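# Sallell Desk Decor

Recordings of people arranging small decorative things on office desks: vases with artificial flowers, dried plants, trays, boxes and the odd bottle that gets in the way.

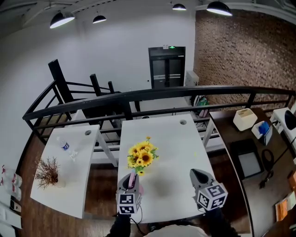
The set covers the kind of tidying that happens before a shared workspace opens for the day. Something is picked up, moved a short distance, turned, and put down again. Most clips involve one or two objects and one desk.

## Contents

| Part | Clips |
|---|---|
| `vedis` | 1,191 |
| `pirkis` | 800 |
| `collet` | 524 |
| **Total** | 2,515 |

Each part was recorded at a different site. Vedis has the most furniture, Pirkis the most plants. Collet was added in January and has only desk-to-desk moves.

## Activities

- `center`: place a vase or pot near the middle of a desk
- `turn`: rotate an arrangement in place
- `swap`: exchange two items between neighboring desks
- `clear`: take everything off one desk
- `reset`: return items to their starting positions

A `swap` is logged as one clip even when an item has to be set down partway. Earlier versions split these, so clip numbers in old notes may not match.

## Objects

Flower arrangements are labeled by vase and bouquet together, for example `vase_pink/sunflower`. If the flowers come out of the vase, the clip gets the flag `separated` and both items are listed.

Dried plants have their own category, `plant_dried`. Please don't merge it with `flower_artificial`. Thin twigs are hard to outline, and the masks for them are loose on purpose.

Bottles are labeled `upright` or `on_side` at the start and end of each clip. Cable grommets in the desktops are not objects, but they are listed in `desk.json` as reference points.

## Files

```
sallell/
 clips/
 labels/
 objects.csv
 activities.csv
 desk.json
 splits/
 train.txt
 val.txt
 test.txt
```

The validation and test splits have 400 clips each. The rest are in train. No arrangement in the test split appears in train, though the desks do.

## Known problems

- White boxes on white desks are sometimes missing from `objects.csv`.
- Desk angle is recorded at the start of a clip only. Desks do get bumped.
- `turn` clips under two seconds were labeled by hand and the end times are uneven.
- In `pirkis`, the words "pot" and "vase" were used for the same item in the first batch.

## Changes

**2/27/26**: fixed swapped start and end states for bottles in `collet`. Added `desk.json`. Clip counts unchanged.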